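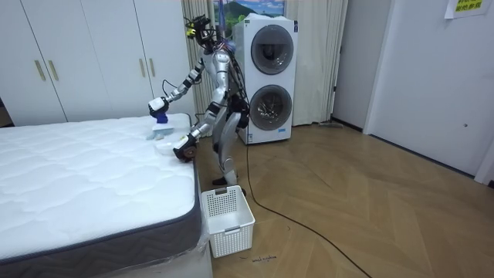 ## Mattress cleaning, bedroom with the washer and dryer (September, started at 11)

Goal for today: clean the top of the bare mattress with only the hand brush and dustpan, no vacuum. In the Sellum apartment we used the vacuum and it pulled on the stitching, so I want to compare.

Notes:

- The quilting is the difficult part. Crumbs sit down in the seams and the bristles pass over them. Short strokes along the seam are better than long strokes across it.
- Work from the far corner to the front edge. I wrote the opposite in the Motness notes, please correct it there.
- The dustpan has a pale blue rubber lip. On a hard floor it lies flat, but on a soft surface you must push down a little so the lip goes under the dirt.

For the test piece we put the small brass-colored cylinder on the fabric, between pan and brush. It is heavier than crumbs, so it needs a slower push and the pan must be held still.
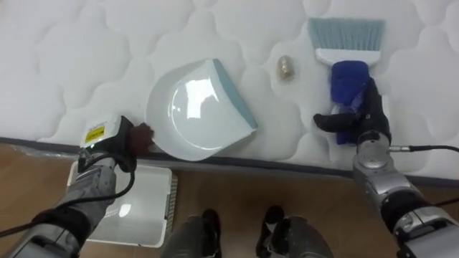

If the pan moves back even a little, the piece can go under the lip and we start again. I set the limit at 7 strokes for one try.

To do: write the stroke limit in the Fesero sheet also. Ask if the plastic on the lower corner should stay on for the next session. Keep the laundry basket farther from the mattress corner, I need this place for standing. Next time 2 rounds with the same brush, then the sides.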